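Chapter 7
Care and Setup of a Hand-Held Gripper

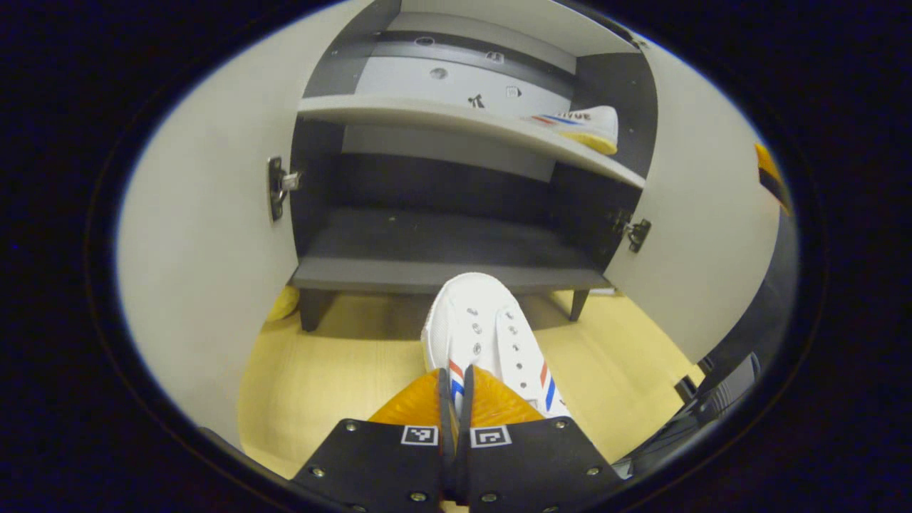
7.1 Purpose of this chapter

Chapter 6 dealt with grippers that are bolted to an arm and driven by a controller. The present chapter deals with a gripper that is carried in the hand. It has two fingers, a soft pad on each fingertip, a square marker on each finger plate, and a wide-angle camera that looks along the fingers. The operator closes the fingers on an object, moves the object, and opens the fingers again. The camera records the whole motion.

A tool of this type has few parts, and most faults can be traced to one of four places: the pads, the finger plates, the markers, or the camera mount. The sections that follow take these in order. The procedures were written for the Erkine hand-held gripper used in the course laboratory at Watton. Readers working with a different model should check screw sizes and pad dimensions against the maker's sheet before starting.

7.2 Terms

Pad. The soft tip that touches the object. Pads are wear parts and are replaced in pairs.

Finger plate. The flat black surface behind the pad. It carries the marker and is held by small metal screws.

Marker. A square black-and-white pattern. Software finds the left and right markers in each picture and computes the finger opening from the distance between them.

Zero opening. The value reported when the pads just touch with no object between them.

Grip offset. The difference between the computed opening and the true width of a rigid gauge block held in the pads.

7.3 Why soft objects are used for checks

A gauge block gives a repeatable width, but it says little about how the pads behave in use. A canvas shoe is a better working test. The heel is firm enough to hold and the upper gives under pressure, so a worn pad will let the shoe turn where a sound pad will hold it. Placing a shoe on a cabinet shelf also brings the fingers close to doors and side panels, where a loose plate is most likely to be knocked out of line.

The shoe test does not replace the gauge block. It is done second, after the zero opening has been set. If it is done first, a pad fault and a marker fault can produce the same reading, and the student will spend time on the wrong part.

7.4 Service intervals

Intervals are counted in grip cycles. One cycle is one closing and one opening on an object.

Wipe the pads and markers with a dry cloth every 30 cycles.

Inspect the pads for cuts and check all finger plate screws every 300 cycles. Reset the zero opening at the same time, whether or not the reading has moved.

Enter each inspection in the tool log with the cycle count and the initials of the person who did the work. A pad change is entered on its own line.

7.5 Worked case: a drifting zero

The following entries are condensed from the log of one gripper. The first was made in February by Hajnalka Csizmadia, who found that the zero opening had shifted after a pad change. She reset it and returned the tool to use. Géza Kelemen recorded the same shift at the next inspection and reset it again.

On May 10, 2019, Margit Fodor removed both finger plates. The left plate had been seated on a thin ridge of old adhesive, and its screws had been tightened unevenly to pull it flat. Each time the screws relaxed, the marker tilted and the computed opening changed. She cleaned the seat, refitted the plate, and tightened the screws in a cross pattern. The zero opening was unchanged at the following inspection.

Two resets had been made before anyone looked under the plate. A reset corrects the number and leaves the cause in place. For this reason Section 7.6 begins with removal of the plates, and the software steps are held back until Section 7.8.

Before going on, the reader should have at hand a screwdriver of the correct size, a gauge block, a spare pair of pads, and the tool log.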